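Setting up the Colemar drying cabinet, continued

4 comments
2 shares

4. Level the cabinet before anything goes in it. The leaflet in the box claims the feet "self-adjust." Mine didn't, and neither did Ketill Ingvarsson's. Put a spirit level on the bottom shelf and turn each foot by hand until the bubble sits still.

5. Plug the cabinet straight into a wall outlet. Don't use an extension cord, whatever the sticker on the door seems to allow.

CAUTION: The back panel gets hot during a run. Leave 6 inches of clear space behind it and keep towels off the top.

6. Run it empty for 2 hours on the highest setting. You will smell something like warm paint. The maker says this is harmless and gives no details, so I open a window and leave the room.

7. Check the dial against a separate oven thermometer. The printed numbers are hopeful. With the dial at 125, my top shelf read 108 after a full hour, and the bottom shelf was cooler still. Write your own readings on a piece of tape and stick it next to the dial.

NOTE: The Eneo clip-on sensor is sold as a cure for this. I tried one for most of a December and went back to the cheap thermometer. Oddur Ravn likes his, but he also never compared it with anything.

8. Wash whole citrus in plain water and set it on a bare, smooth surface until you are ready to slice. Special produce wash is sold for this job. I have yet to taste a difference. 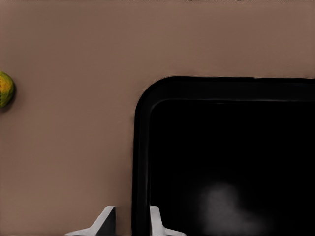
9. Slice the fruit evenly. Thickness matters more than any setting on the panel. A thick slice next to a thin one will still be soft in the middle when its neighbor is brittle.

10. Lay the slices in one layer with gaps between them. The "full load" shown in the Colemar leaflet has slices touching, and they will stick together.

11. Swap the top and bottom shelves halfway through. The fan is supposed to make this unnecessary. See step 7.

12. Let a slice cool before you judge it. Warm fruit bends even when it is done. If a cooled slice still feels tacky, put the batch back in.

NOTE: The filter is rated for 1,000 hours of use. There is no hour counter on the machine, so I can't say what that rating is worth. Pull the filter out when it looks gray and rinse it under the tap.

Last changed 28 Mar 2018 by Iveta Tichý

11 shares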